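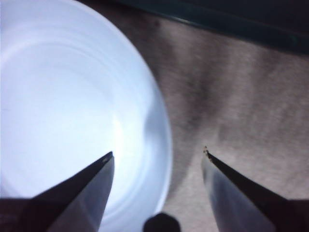 Ticket 763: Einkaufsliste rechnet nach dem Update falsch
Status: gelöst
Programm: Prola, Modul Rezepte und Einkauf
Gemeldet von: Ursina Grabner

Liebes Team, zuerst einmal danke für die rasche Antwort beim letzten Mal, die Sache mit dem Passwort hat sich damit wirklich erledigt! Heute geht es um die Einkaufsliste. Wir planen damit seit April unsere Mittagstische, und bisher stimmte alles bis aufs Gramm. Seit dem Update stelle ich das Rezept für den Gemüseeintopf von 60 auf 72 Portionen um, die Zutaten im Rezept selbst werden schön hochgerechnet (Karotten, Kartoffeln, Lauch, alles richtig), aber auf der Einkaufsliste stehen weiterhin die Mengen für 60. Beim Kartoffelsalat ist es genau dasselbe.

Was ich schon probiert habe:
Abgemeldet und wieder angemeldet, ohne Wirkung.
Die Liste gelöscht und neu erstellt, wieder die alten Mengen.
Einen anderen Browser genommen, leider auch nichts.
Ein ganz neues Rezept angelegt, und da klappt es! Deshalb vermute ich, dass nur die älteren betroffen sind, aber da kennt ihr euch besser aus als ich.

Es eilt nicht furchtbar, ich rechne im Moment halt von Hand nach und habe den Taschenrechner neben dem Herd liegen.

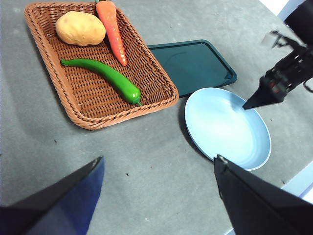

Vasanthi Suvarna: Liebe Frau Grabner, Ihre Vermutung ist ganz richtig. Ältere Rezepte tragen noch eine feste Portionszahl in sich, und die Einkaufsliste liest seit dem Update diese Zahl aus. Bitte öffnen Sie das Rezept, gehen Sie auf Eigenschaften, entfernen Sie das Häkchen bei «Portionen fixieren» und speichern Sie. Danach die Liste einmal neu erstellen.

Ursina Grabner: Das war es, herzlichen Dank! Der Eintopf stimmt jetzt, der Kartoffelsalat auch. Nun habe ich allerdings 117 Rezepte in der Sammlung, muss ich das Häkchen wirklich überall einzeln wegnehmen?

Vasanthi Suvarna: Nein, das nehme ich Ihnen gerne ab. Ich habe es soeben für die ganze Sammlung umgestellt, Ihre Notizen und Mengen bleiben unverändert. Bitte laden Sie die Seite einmal neu.

Ursina Grabner: Alles da, alles richtig. Von mir aus dürft ihr das Ticket schliessen, und liebe Grüsse in die Runde!

Geschlossen am 29. Mai 2020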